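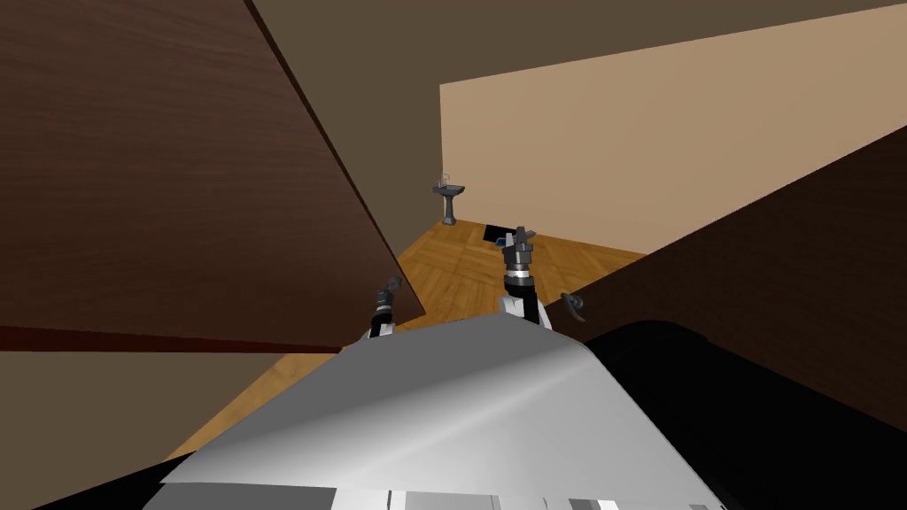 A prefeitura de Sirnthorpe quer fechar a biblioteca do bairro às seis da tarde a partir de novembro. Hoje ela fecha às nove. O argumento é o de sempre: pouca gente à noite, conta de luz alta, pessoal insuficiente. Li a proposta inteira e acho que ela está errada, embora os números usados sejam corretos.

O relatório diz que, no último mês medido, entraram 573 pessoas depois das seis. Para quem olha a planilha, é pouco. De manhã entra muito mais gente. Só que boa parte do público da manhã vem em grupos escolares, com ônibus na porta e professor contando cabeças, e esse público existiria em qualquer horário. O da noite vem sozinho, por conta própria, depois do trabalho.

Idris Rosser, que assina a proposta, compara o custo por visitante nos dois turnos e conclui que o noturno é um desperdício. A conta mede quantas vezes a porta abre. Quem passa dois minutos devolvendo um livro vale o mesmo que quem fica até o fim do expediente estudando para um concurso. Eu estudei assim durante 4 anos, numa mesa perto dos dicionários, porque em casa havia uma televisão ligada e três irmãos. Em estatística nenhuma apareci como coisa diferente de um visitante.

Há também a questão de para onde essas pessoas iriam. O relatório sugere a unidade da rua Jasero, que continuaria aberta até as oito. A Jasero tem 13 lugares sentados. A nossa tem 73. Além disso, o último ônibus que liga as duas partes da cidade sai às sete e meia, de modo que o horário estendido de lá serve apenas a quem mora perto ou tem carro.

Aled Ruddock defendeu na audiência uma saída intermediária: manter o salão de leitura aberto e fechar o empréstimo, o acervo infantil e o andar de cima. Bastariam dois funcionários. Não é o ideal – quem trabalha o dia todo também quer levar livro para casa – mas preserva o principal, que é a mesa, a luz e o silêncio. A resposta foi que a ideia seria estudada. Até agora não vi estudo nenhum.

Entendo que o orçamento é curto. Também entendo que seria desonesto pedir tudo sem dizer de onde tirar. Eu tiraria da reforma da fachada, que não é urgente e pode esperar mais um ano. A porta da frente emperra desde que me lembro e isso nunca impediu ninguém de entrar. O horário impede.

A votação ficou para o mês que vem. Quem usa a biblioteca à noite costuma estar trabalhando na hora das sessões da câmara, marcadas para as duas da tarde. Os vereadores deveriam ouvir essa gente antes de votar, e para isso basta marcar uma sessão às sete.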